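Dish rack loaders and unloaders wanted — part-time, Itwood

Bednarek is looking for people to come and put cups in a rack. Also to take them out again. If you've read this far and are still interested, you are already ahead of most of the people we asked in the pub.

We design draining racks, the sort that sits beside a kitchen sink and slowly disappears under mugs. Our new one, the Tisadent, is due to go to the factory after October, and before then we would like to know how people load it when left to themselves. Our own staff have lost the ability to behave normally around a rack. They put everything in the right place first time and then look at you.

Sessions take place at our Itwood workshop and last 2 hours, with a break for tea. You'll stand at a table and be given a mixed lot of washing-up: bottles, beakers, bowls, lids that fit nothing. You load the rack as you would at home, then unload it, then do it again with a different lot. We note where things go, what rolls off and what gets sworn at. Everything is clean before you touch it, and plastic, after an early session with somebody's wine glasses. 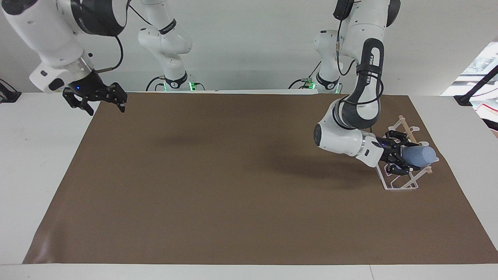
Cylinders are the hard part. A plate knows what a slot is for, but a bottle or a tall cup will go in upright, upside down, on its side or at an angle no one on the design team had thought of, and every household is certain that its own way is the only decent one. We want to hear from all of them. Balancers, stackers and people who lay everything flat and hope are equally welcome.

You should be over 18, able to stand for a while (stools are available) and in charge of at least some of the washing-up where you live. Left-handed people are especially wanted, as our last rack annoyed them and they wrote in. Owning a dishwasher doesn't rule you out. Working for another maker of kitchenware does, and that includes Trosport, however much you say you dislike it there.

We pay £100 for attending 2 sessions, plus bus fares. Payment is made at the end of the second one. You'll be asked to sign a short form promising not to describe the rack to anyone, a promise most people find easy to keep.

To apply, send us a few lines saying how many people you wash up for and what usually ends up on the draining board overnight. No CV, please — we had one last time that ran to 3,000 words and never mentioned a cup. Applications close on Wednesday at 5pm, and we'll reply to everyone, including those who only wrote to complain about their flatmates.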